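Keler's workroom in Grudness gets its plain white table set

October 2020

Regular callers at the Keler workroom will know how long the big table at the back has been waiting for something to go on it, so it is a pleasure to report that the Tisine set has come at last and has already been laid out. It is a set of plain white shapes, boards, trays and blocks for the most part, made for trying out the small jobs of setting down, lining up and putting away, and it has been on order since August.

The order came to 62 pieces, which sounds a great many until you learn that a good number of them are thin and stack very neatly. They travelled over from Lahtinen wrapped in old newspaper, and it took the best part of an afternoon to get them all out and find a home for the wrapping (which, we are told, has gone to line a shed, so it hasn't been wasted). Two pieces were chipped at a corner and Tisine has promised to replace them.

The table has a black top and the backing behind it is a good strong green, and white things do look very well against the pair of them. There had been talk of painting the tabletop a pale grey to match the rest of the workroom, and quite a few people were rather attached to the idea. We are glad it was dropped. A white board laid flat on black is easy on the eye, even for those of us who have to hunt for our glasses first.
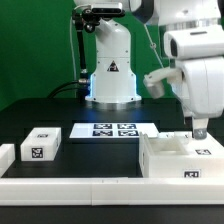
Simple shapes and a few fiddly ones

Most of the set is as plain as can be, and that was what Keler asked for. People who came to the summer trial had said that when a table is covered in bright and interesting things they spend their time admiring them and forget to put anything straight. So the brief that went to Tisine asked for flat boards, simple trays and blocks with square edges, all in white, and nothing with a picture on it.

The narrow blocks are the ones everybody seems to take to. Stood on end they are handsome little things, a bit like a gatepost, and there is something very satisfying about getting one to stand close to a board without its leaning or nudging anything. They are harder than they look, all the same. A block that is tall for its width wants a steady hand, and the advice pinned up by the door is to let go slowly and then leave it alone.
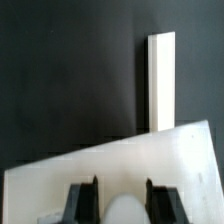 Each turn at the table lasts 20 minutes, long enough to set out a small arrangement, change your mind about it and put it all back on the shelf. The putting back matters a good deal to Keler, and there is a chart on the wall showing which shelf takes what. Boards go at the bottom, blocks in the middle, and the larger shapes by themselves at the end, where they can be reached without moving anything else first. It is a sensible plan and we hope it lasts the winter.

The cost was 700 pounds including carriage, met out of last year's takings from the plant sale and the two open evenings. Keler had put by a little more than that, and what remains will go towards a second set of shelves and some felt for the undersides of the heavier pieces, as there has been a worry about scratches.

As for the big cube, it is a different sort of thing from the rest and has had plenty of attention already. It has four black-and-white tags on its front, with a pair of raised white handles between the upper and lower rows, and a small white cap with a threaded neck sticking up out of the top. Some of the flat pieces are printed with tags of the same sort, so it doesn't look out of place beside them. It takes up a fair amount of the table, mind you, and anyone hoping to set out a long row of blocks would do well to bring it in last. 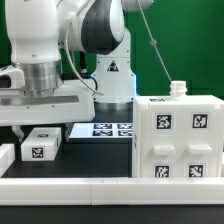 One reader has written in to say that the cube is a fine thing but ought to have its own place marked on the tabletop, as otherwise it will wander, and could Keler please think about a strip of tape before the felt is bought. The same letter asks for an extra tray or two, and says the shelf chart should be printed larger.

Keler has replied that the tape will be tried first. Turns at the table can be booked at the workroom desk, where 11 places are kept back for people who haven't come before.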